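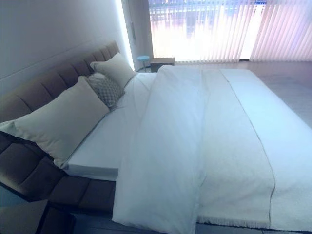
Gladys Giraldo asked in the chat before we began whether she must recalibrate the whole unit each time somebody moves the bed. No, and I will come to this on the second part, so please keep the question in mind.

Slide 1. Good morning. I speak today on one machine only, unit 2287, the bed-making unit in our test room at Lidham. How we set it up, how we look after it. Nothing on the software.

Slide 2. Start position. Pillows against the headboard, duvet folded back from them, throw across the bed. We begin every setup from this arrangement. Say slowly: the throw has a fringe. A fringe goes into the fingers very easily, so the grasp point must be set above the hem, on the flat cloth.

Slide 3. White on white. The sheet is white and the duvet is white, and with strong light from the window the head camera loses the border between them. Yeison Bedoya fixed the exposure by hand in May and we have kept his value. Please do not put it back to automatic. (Pause here, people write this down.)

Slide 4. Answer for Gladys. If the bed has moved, run only the short routine: touch the corner of the mattress, touch the headboard, save. It takes nearly 7 minutes. The full calibration is for when a camera or a wrist was taken off.

Slide 5. Care. Wipe the finger pads after each shift, dry cloth only. Lint collects behind the pad and the grip sensor then reads too high — we lost two days at Tamayo looking for an electrical fault. Pads are changed in pairs, also when one looks good.

Slide 6. Wrist cable. Show the old one, pass it around the room. The damage is under the sleeve, near the clamp. Leave slack for a full turn before you tighten.

If time is short, skip slide 7 (spare parts list). Shalini Pant has it printed.

Questions. Ask Édgar to repeat them in the microphone.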